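## 3. Grasp planner

The planner runs as a separate process and talks to the arm controller over a local socket. Waltraud Camenzind wrote the first version in June. I replaced the sampling step, which took 900 ms per query on the lab computer. The new one precomputes 285 grasp poses for a generic cylinder and scales them to the detected object, so a query now takes 100 ms.

Two checks run before a pose is sent:

- **Reach check.** Rejects poses outside the joint limits. It also rejects poses where the elbow passes through the torso model — this was missing in the old version.
- **Furniture check.** Tables and cabinets are entered by hand as boxes in `livby_scene.yaml`. Luzius Hubmann measured them. Box margins are set to 2 cm.

The margin is a compromise. With a larger one the planner refuses anything close to a cabinet front, and the bottle task needs exactly those poses. The right gripper has the bottle on its side, against the front of the cabinet, and the held object has to be left out of the collision test or every plan fails.
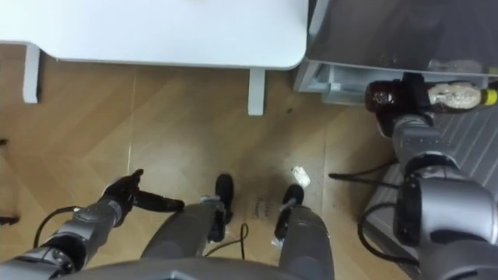

## 4. Open issues

- Cables are not in the collision model.
- The left hand keeps its last commanded pose when only the right arm is planned.
- Scene file has to be reloaded by hand after each edit.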